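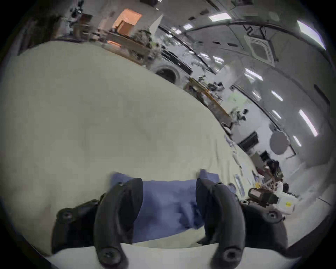 Blaues Tuch, zerknittert, über heller Tischfläche.

Kategorie: Presse | Haushalt & Textil

Verbraucherkreis Rernow zweifelt an Werbung für »Dauertücher«

Rernow, 2020-03-05 -- Der Verbraucherkreis Rernow hält die Angaben des Anbieters Kilano zu waschbaren Putztüchern für nicht belegt. Kilano wirbt mit 69 Wäschen ohne Qualitätsverlust. Prüfunterlagen habe man trotz 2 Anfragen nicht erhalten, so Sprecherin Rhea Tagle. »Wer so genau wirbt, müsste auch ein Protokoll haben -- wir kennen keines.« Auch den Preis von 27 Euro für 4 Tücher sieht der Kreis kritisch. Eine eigene Prüfung soll bis Oktober vorliegen.

Pressekontakt: Aileen Tiongson

Diese Website verwendet Cookies. Mehr erfahren
Zuletzt aktualisiert: heute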